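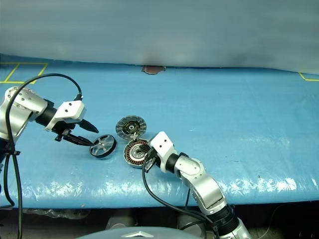 Pince électrique Faron Wundby, jeu pour cellule à deux bras : évaluation après incident

Rubrique : Bancs d'essai > Préhension et outillage
Dernière mise à jour : novembre

Le présent avis porte sur le jeu de pinces Wundby de la société Faron, acquis par l'atelier de démontage de Driltthorpe pour équiper une cellule à deux bras affectée au tri de composants de moteurs électriques. Il remplace la note provisoire diffusée en interne à la suite de la chute d'un stator et de l'arrêt de la cellule. Les essais ont été conduits par Iddrisu Nyarko, responsable des moyens robotisés ; l'analyse de la défaillance a été confiée à Seidu Lamptey, du bureau d'études Siddiqui, qui n'est intervenu ni dans le choix du matériel ni dans son installation.

Contenu de la fourniture et prix

Le jeu a été facturé 1 989 euros hors taxes. Il comprend deux pinces à doigts effilés, leurs supports de fixation, les câbles d'alimentation et de commande, un sachet d'attaches et une notice d'installation en anglais. Le module de supervision, qui enregistre l'effort de serrage et l'état de la liaison, est vendu séparément. L'atelier ne l'avait pas commandé, la fiche commerciale le présentant comme un accessoire de confort. Cette présentation appelle de notre part une réserve sur laquelle nous revenons plus loin.

Le montage mécanique n'appelle aucune critique. Les supports se fixent sans adaptateur sur le poignet des bras, les perçages sont correctement alignés et la visserie livrée est de bonne qualité. Un opérateur seul peut monter les deux pinces dans la matinée, réglage des origines compris. Les doigts se remplacent sans déposer le support, ce qui est appréciable pour un atelier dont les pièces changent souvent de format.

Conditions d'emploi

La tâche confiée à la cellule consiste à séparer, présenter et repositionner des éléments de moteurs sur une table couverte d'une bâche bleue. Les pièces sont pour l'essentiel circulaires : stators à bobinage cuivré, disques à ailettes, petites roues à rayons. Elles offrent peu de surfaces planes et beaucoup d'arêtes. Un stator se saisit de préférence par la couronne extérieure, en évitant les têtes de bobines, dont le vernis se raye facilement ; un disque à ailettes tolère davantage de fantaisie dans l'approche, mais tourne volontiers entre les doigts si l'effort est mal centré.

Sur ce type de pièces, la Wundby donne de bons résultats. La forme effilée des doigts permet d'entrer entre deux composants posés bord à bord sans les repousser, et la course est suffisante pour les diamètres traités à Driltthorpe. L'effort de serrage est annoncé à 20 newtons ; les mesures effectuées par M. Nyarko sur un capteur étalonné confirment cette valeur pour les deux pinces. La répétabilité à la fermeture est satisfaisante.

La bâche, en revanche, s'est révélée un choix discutable. Elle protège les pièces et facilite le nettoyage, mais elle plisse et renvoie la lumière, ce qui complique la localisation des objets sombres. Le fabricant n'y est pour rien. Les ateliers qui envisagent une installation comparable auront toutefois intérêt à prévoir un revêtement mat.

L'incident

La défaillance est survenue au 1 667e cycle depuis la mise en service, selon le compteur de l'automate. La pince du bras gauche maintenait un stator au-dessus de la table pendant que le bras droit s'en approchait pour la reprise. La pince gauche s'est ouverte sans commande. Le stator est tombé à plat, a heurté un doigt de la pince droite et a roulé vers le bord avant de la table, où il s'est immobilisé. Le bras droit, qui n'avait reçu aucune information de défaut, a poursuivi sa trajectoire et refermé sa pince sur le vide.

Il n'y a pas eu de blessé. L'opérateur se trouvait hors de la zone d'évolution, conformément à la consigne, et a actionné l'arrêt d'urgence. Les dommages se limitent à un doigt faussé et à un stator rebuté. Nous relevons cependant que la même ouverture, avec une pièce plus lourde ou pendant un chargement manuel, aurait pu avoir d'autres conséquences.

Le journal de la cellule ne contenait aucune alarme relative à la pince. Du point de vue du contrôleur, la pièce était toujours tenue.

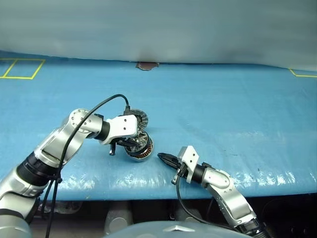 Bras gauche au travail sur un composant moteur : le câble de la pince passe par-dessus le capot d'articulation avant de redescendre le long de l'avant-bras.

Analyse

M. Lamptey a d'abord écarté l'hypothèse d'une erreur de programme. La séquence rejouée à vide, puis avec une pièce factice, n'a produit aucune ouverture intempestive. Il s'est ensuite intéressé au cheminement du câble.

Sur cette pince, le câble sort par un connecteur noir rectangulaire placé en partie haute et décrit une boucle libre avant de rejoindre le bras. Dans l'installation de Driltthorpe, il était retenu plus bas par une attache, près de l'articulation. La notice recommande de « laisser une boucle suffisante » sans en préciser la longueur, ni le rayon, ni l'emplacement du premier point de fixation. L'installateur a donc procédé à l'estime, ce que l'on ne saurait lui reprocher.

Or, lorsque le poignet tourne en fin de course, la boucle se tend et l'effort se reporte sur le connecteur. Celui-ci n'est pas verrouillé : il tient par simple emboîtement. M. Lamptey a mesuré au banc un recul de cinq dixièmes de millimètre du boîtier lors de cette rotation, ce qui suffit à interrompre l'un des contacts pendant un instant très bref. Le contact se rétablit dès que le poignet revient en arrière, de sorte qu'un contrôle visuel à l'arrêt ne révèle rien.

L'interruption ne serait qu'un désagrément si la pince conservait son état. Tel n'est pas le cas. À la remise sous tension, l'électronique de la Wundby recherche son origine et, pour ce faire, ouvre les doigts. Ce comportement est indiqué dans une annexe de la notice, sous la rubrique consacrée à la première mise en service, sans avertissement particulier et sans mention du cas où une pièce est en prise.

La défaillance résulte donc de trois éléments : une boucle de câble mal définie, un connecteur sans verrouillage et une séquence d'initialisation inadaptée à une pince en charge. Le premier relève en partie de l'utilisateur. Les deux autres relèvent de la conception.

Réponse du fabricant

Faron a répondu à notre signalement dans un délai convenable. La société reconnaît le comportement à la remise sous tension et le qualifie de conforme à la spécification. Elle propose un paramètre qui suspend la recherche d'origine jusqu'à réception d'un ordre explicite ; ce paramètre existe dans le micrologiciel livré, mais il est désactivé par défaut. Elle fournit par ailleurs, sur demande, une bride qui bloque le connecteur sur son embase. La bride nous a été envoyée gratuitement. Elle est efficace et se pose avec les vis existantes.

Nous prenons acte de ces réponses et regrettons que ni la bride ni le réglage ne fassent partie de la configuration d'origine. Un utilisateur qui suit la notice à la lettre obtient aujourd'hui une cellule susceptible de lâcher sa charge sans le signaler.

Mesures retenues à Driltthorpe

La cellule a été remise en service après application des dispositions suivantes, désormais inscrites au dossier de sécurité du poste :

- bride de connecteur posée sur les deux pinces ;
- recherche d'origine automatique désactivée, l'ordre étant donné par l'opérateur, doigts vides ;
- longueur de boucle fixée poignet en fin de course, puis repérée sur la gaine ;
- module de supervision raccordé, la perte de liaison d'une pince provoquant l'arrêt des deux bras ;
- chargement manuel interdit tant qu'une pièce est suspendue, y compris bras immobiles.

Le quatrième point a demandé le plus de travail. Le module communique correctement avec la pince, mais son intégration à la chaîne d'arrêt n'est pas documentée, et M. Nyarko a dû établir lui-même la table de correspondance des états. Nous tenons cette table à la disposition des ateliers qui en feraient la demande. Elle ne constitue pas une fonction de sécurité au sens réglementaire et ne dispense pas d'une analyse des risques propre à chaque installation.

Aucune ouverture intempestive n'a été enregistrée depuis la remise en service. La période d'observation reste courte au regard du nombre de cycles qui avait précédé le premier incident, et nous nous abstenons d'en tirer une conclusion définitive.

Autres observations

Les attaches de câble fournies vieillissent mal. Plusieurs ont été remplacées par des modèles plus larges, qui marquent moins la gaine. Le câble lui-même est souple et ne présente pas de trace d'usure, sauf au voisinage de l'attache d'origine, où la gaine est légèrement lustrée.

Le bruit en fonctionnement est faible. Le doigt faussé lors de la chute a été remplacé par une pièce de rechange reçue sous peu de jours ; l'opération ne nécessite pas de nouvel étalonnage si la vis de butée n'est pas touchée — la notice est claire sur ce point.

Avis

La Wundby est une pince précise, bien construite et adaptée à la manipulation de composants de moteurs. Son prix est cohérent avec ses performances mécaniques. Dans sa configuration de livraison, nous ne pouvons cependant pas la recommander pour un travail à deux bras avec transfert de pièce. Avec la bride, le paramètre modifié et le module de supervision raccordé à l'arrêt, l'avis devient favorable, sous réserve que le coût du module soit intégré à la comparaison avec les matériels concurrents.

Les ateliers déjà équipés sont invités à vérifier sans attendre la tenue du connecteur, bras consignés, en amenant le poignet à sa fin de course à la main. Toute pince dont le boîtier recule doit être mise hors service jusqu'à la pose de la bride.

À lire également
Gaines et chemins de câbles sur bras articulés : points de contrôle
Arrêt d'urgence et cellules à deux bras : rappel des règles internes
Revêtements de table pour postes avec vision : essai de bâches et de tapis mats
Consignation d'un bras avant intervention : fiche pratique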